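Visit report: Odetura training floor, Stutenham

Members' technical visits, Filldale Engineering Society

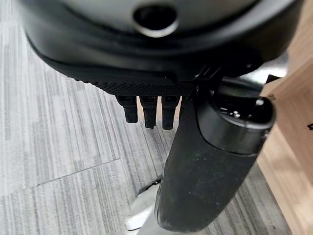
Report by Minttu Aaltonen | Visits Secretary | 5/30/23

The Society was received at the Stutenham premises of Odetura, where the firm gathers the examples from which its handling system learns. Our host was the head of the collection team, who took members through a full working session before opening the floor to questions.

The work is done in ordinary carpeted rooms fitted out with office furniture. An operator guides the arm through a short task, such as lifting a box lid or placing a cup on a shelf, and each attempt is stored together with the view from the wrist. In that view the three black fingers hang close to the lens, with the grey carpet tiles behind them, and members were interested to see how little of the room is left for the system to judge by.

The present set stands at around 2000 attempts, of which 178 were set aside on review. Failed attempts are kept apart but not deleted — the team expects to need them later. Operators work in pairs and change over after 6 attempts, a practice adopted in December following complaints of tired wrists.

Members asked whether dust or scuffs on the arm affect the results. We were told that light marks are left alone, and that the lens is wiped at each changeover. A question about glare from polished surfaces was answered less fully, and Odetura has promised a written note.

The labelling stage, known in the firm as Pacheco, was shown on a screen in the adjoining room. Each attempt is given a start point, an end point and one plain sentence describing the task.

The party numbered 61 and was divided into two groups. The written note will be sent to members with the next circular.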